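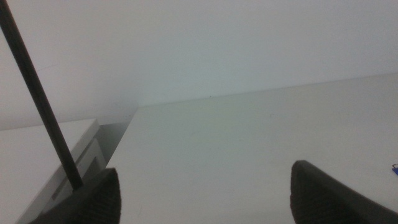
3.2 Shoes left at the door: wear, marking and the decision to keep

In the first part of this section we described how the households of Ploscombe store their outdoor clothing. We now turn to footwear, which was the group of objects that people spoke about most during the interviews. Of the 76 households which agreed to take part, 67 allowed us to look at the shoes kept near the entrance. In total 618 pairs were recorded. The remaining households preferred to answer only the written questions, and their answers are treated separately in Section 4.

The recording form was adapted from the one used by Fraser in her earlier study of the Costigan district. For every pair we noted the type of shoe, the main colour, the place where it was kept, and the answer to one open question: "Why is this pair still here?" We did not ask for the price. In the pilot visits, made in March, the question of price made several people uncomfortable, and one of them ended the interview early. It was therefore removed from the form before the main round.

Shoes of light colour need a special comment. Many earlier writers assume that a shoe is discarded when it stops to look clean, and that white shoes must for this reason have the shortest life in the house. Our material does not support this in a simple way. Of the pairs recorded as mainly white, 48 were described by their owners as "dirty" or "spoiled", but were still worn every week. The owners made a clear distinction between the shoe for going out and the shoe for the yard, the bins or the letter box. A white pair passes from the first group to the second, and it can stay in the second group for years.

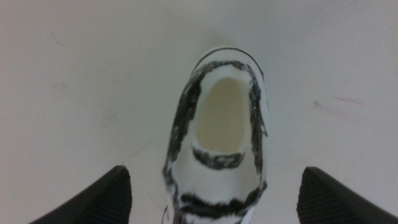 Figure 4. White slip-on shoe with dark marking along the edges.

Marking and wear were recorded as two separate things, and this separation proved to be more difficult than we expected. By wear we mean the loss or thinning of material, such as a hole at the toe or a flattened heel. By marking we mean any change of colour on the surface, whatever its origin. The shoe in Figure 4 shows the difficulty well: black smudges and streaks follow its edges, and along the sides they form an uneven band which breaks into grey patches, so that a coder may read the same surface as scuffed or as painted by hand. The inside gives a different impression, with an insole that looks smooth. With such a shoe the two coders were asked to write down the marking only, and to leave the column for wear empty unless there was a visible loss of material. Where they still disagreed, the pair was discussed with Huguette Fraser, who did not take part in the visits and who had not seen the answers of the owners.

The answers to the open question were sorted into groups after the visits were finished. The largest group concerns ease of use. People keep a shoe near the door when it can be put on without bending and without using the hands, and they forgive it many faults. A woman in the Ullance Road buildings told us that she had bought a better pair two winters ago, but that the laces "made it a shoe for Christmas." A retired electrician kept three old pairs in a row beside the heater and wore whichever was warmest.

A second group of answers concerns other people. Some owners kept a pair for visitors, or for a son or daughter who no longer lived in the house. These pairs were seldom worn, yet they were often placed in front of the others, where they took the best space. Nurnotov, the only village outside the town boundary which we included, had more of these answers than the town streets. We think the reason may be the unpaved lanes, as guests there are expected to change their shoes when they come in. The number of households in the village is too small for a stronger statement.

Finally, a few owners could give no reason at all. We kept these answers as a group of their own and did not try to interpret them. In the next section we compare the answers with the length of time each household had lived at its present address.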